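Accept cookies | Manage settings

Brarholm Reading Rooms – progress report to the Prurkico Fund
3/22/18 – by Bahman Pakzad
4 shares | 2 comments

Since November the rooms have opened four evenings a week. Loans for the period came to 2325, against 1247 in the one before. Most of the rise is children's books and large print. We have 404 registered members, and the Omell branch now sends us its returns on Fridays.

Spending is on plan except for heating. The boiler service cost more than quoted and we moved money from the stationery line to cover it.
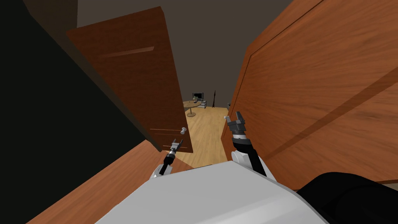 Stock and shelving

We bought 1072 books with the second payment. All have been catalogued. The local history boxes are still unsorted – the old card index does not match what is in them, and Mrs Bauerfeind's list covers only the parish papers. We expect to finish the maps first and the letters after that.
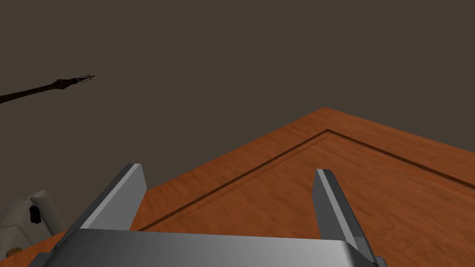

The homework club has settled at two sessions a week. Older pupils asked for a quiet hour and we have given them the first one. They work best with plenty of room to spread out, and a wooden tabletop like this one suits them better than the narrow desks we inherited. We would like to replace the desks in the next period and will send prices separately.

Evening talks have been less steady. Two speakers cancelled because of snow and one talk drew very few people. We plan to hold fewer of them and start earlier.
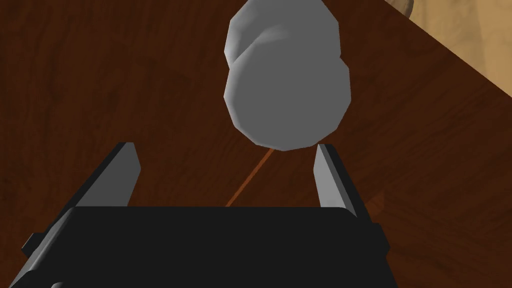 Bauerfeind asked that the report also mention the postal loans, as several members can no longer manage the hill and would have stopped borrowing without them. Postage is currently paid from donations. We ask that it be included in the third payment.

Sign up for our newsletter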